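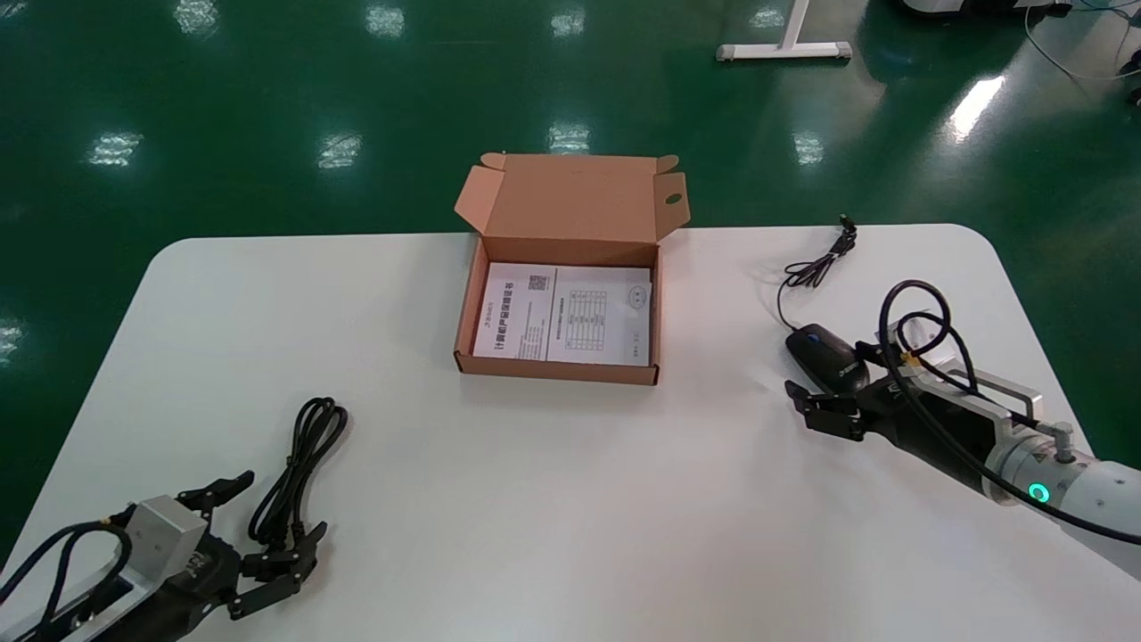 論文集 > 包装と文書 > 同梱印刷物の保存と可読性

読了時間：6分

2. 同梱印刷物の分類と評価手順

2.1 対象の範囲

本節では、小型消費財の個装箱に同梱される印刷物のうち、購入後の権利または手続きを記載したものを扱う。保証書、保証規定、登録案内、修理依頼票が該当する。取扱説明書は原則として対象外としたが、保証規定が説明書の末尾に刷り込まれている場合には、当該ページのみを切り分けて対象に含めた。販促用の葉書、検査合格票、乾燥剤の注意書きは除外した。

資料はLeringateの回収拠点に集められた個装箱から得た。同拠点では、箱と内容物が分離される前の段階で印刷物の有無が記録される。対象に該当した印刷物は643点で、このうち箱から取り出された後に整理番号が失われたものはなかった。分類作業はSimone SeixasとJussara Queirozの2名が独立に行い、判定が分かれた資料については、両名の協議で最終区分を決めた。協議の経過は資料番号ごとに残してある。

2.2 形態区分

印刷物の形態は、単票、二つ折り、多面折り、綴じの各区分に分けた。折りの判定は折り目の有無によるもので、箱内で開かれていたか閉じられていたかは考慮しない。角を揃えずに折られたもの、輸送中に生じたとみられる不規則な折れのあるものは、設計上の折り目だけを数えた。設計上の折り目と判断できないときは「不明」とした。

単票は面積が小さく、緩衝材や内容物の下に入り込みやすい。綴じ形式は厚みがあるため見落とされにくい反面、保証規定の位置が後方に偏る。二つ折りと多面折りはその中間にあり、どの面が最初に読者の目に触れるかが、箱に入れる際の向きに左右される。先行する調査の多くは印刷物を箱から取り出して平置きした状態で可読性を測っており、この向きの影響を評価の外に置いている。

向きの問題は、紙面の縦横と箱の縦横が一致しない場合に顕著となる。図1では、蓋を開いた浅い段ボール箱に白い印刷物が平らに収まっており、左の面の中国語本文は横倒しの向きになっている。見出しは製品保証書の表題とみられ、同じ面の右上には小さなQRコードがある。文字による見出しは読者が箱か紙を回さなければ読みにくいが、二次元コードは向きにかかわらず読み取ることができる。したがって、箱内での可読性を一つの尺度で表すと、文字とコードの差が平均化されてしまう。本稿では両者を別の項目として記録した。

2.3 言語と表題の扱い

表題の有無は、保証書であることを読者が識別する最初の手掛かりとなる。ここでいう表題とは、本文より大きい文字または太い文字で組まれ、文書の種類を示す語句を含む行を指す。社名やロゴのみの行は表題とみなさない。複数の言語が併記された資料では、各言語について表題の有無を判定し、いずれか一つでも存在すれば「あり」とした。

中国語のみで記された資料は、日本語話者にとって部分的に識別可能である。「保」「修」などの漢字が共有されるため、本文を読めない利用者でも文書の種類を推測できることがある。ただし、推測が成り立つのは表題の水準にとどまり、期間の起算点、免責事項、送料負担の区分といった条項に及ぶとは考えにくい。簡体字で字形が大きく異なる語では、表題の水準でも誤認が生じうる。本稿の判定では作業者の言語能力の差が結果に入り込むことを避けるため、内容の理解度は問わず、表題の形式的な存在だけを記録した。

アルファベット表記の資料については、略語のみの表題を「部分的」とした。この区分は予備調査の段階では設けていなかったが、「あり」と「なし」の二値では作業者間の不一致がこの種の資料に集中したため、本調査で追加した。

2.4 文字サイズと行間

文字サイズは、本文のうち最も多く用いられている大きさを代表値とした。注記や脚注は代表値に含めない。測定には透明な級数表を用い、印刷のにじみによって判定が難しい場合は隣接する小さいほうの級数を採った。行間は代表値に対する比として記録し、絶対値は記録しなかった。

保証規定では、記入欄の周囲に余白が配分される一方、条項部分の行間が詰められる傾向がある。記入欄とは、購入日、販売店名、製造番号などを利用者または販売店が書き込む欄をいう。この欄が罫線で囲まれていると条項との境界は明瞭になるが、紙面の寸法が一定である以上、条項の行間は圧縮される。予備調査で用いたMekarの様式では、記入欄と条項を別の面に分けることでこの競合を避けていた。面を分けた様式では条項の側だけが切り離されて失われる例もあり、保存の観点からは必ずしも有利といえない。

2.5 保存状態の評価

保存状態は、紙面の汚損、折れ、破れ、退色の各項目について評価し、合計を10点満点で表した。各項目の配点は等しくない。破れは条項の欠落に直結するため重く、退色は感熱紙を除いて影響が小さいため軽くした。感熱紙に印字された購入証明が保証書に貼付されている場合、保証書本体と購入証明は別々に評価した。

評価に先立ち、資料はHoldandaの保管棚ではなく、Leringateの作業室内で同じ条件に置いた。温湿度の記録は作業室の計器によるもので、箱の内部の値ではない。段ボールは吸放湿性をもつため、箱内の印刷物が受けた履歴は室内の記録から直接には求められない。この点は本調査の制約であり、退色と波打ちの評価に影響している可能性がある。

作業者間の一致は、形態区分と表題の有無については良好であった。一致が低かったのは折れの項目で、設計上の折り目に沿った傷みを折れとして数えるかどうかで判断が分かれた。協議の結果、紙の表層に割れが認められる場合に限って折れとし、単に折り癖が強いだけのものは数えないこととした。この基準に合わせて、先に評価を終えていた資料も再判定した。再判定に要した期間は約6週間である。

2.6 除外した資料の取り扱い

対象外とした印刷物は廃棄せず、箱との対応を保ったまま保管した。後の分析で説明書と保証書の分量比を検討する際に必要となるためである。Standbergの旧様式のように、説明書の裏表紙がそのまま保証書を兼ねるものは、切り分けによって元の綴じ順がわからなくなる。該当する資料では綴じを解かず、対象ページに付箋を添えて評価した。

電子的な保証登録だけを案内する紙片は、条項そのものを含まないため、登録案内として別に集計した。案内先のページが現存するかどうかは確認していない。コードの読み取りについても、読み取り操作が完了したか否かのみを記録し、遷移先の内容は評価の対象としなかった。遷移先の言語と紙面の言語が一致しない場合の問題は、第4節で扱う。

関連項目
・個装箱の内寸と印刷物の折り寸法
・感熱紙による購入証明の退色
・多言語保証規定における表題の組み方
・修理依頼票の記入欄と罫線の設計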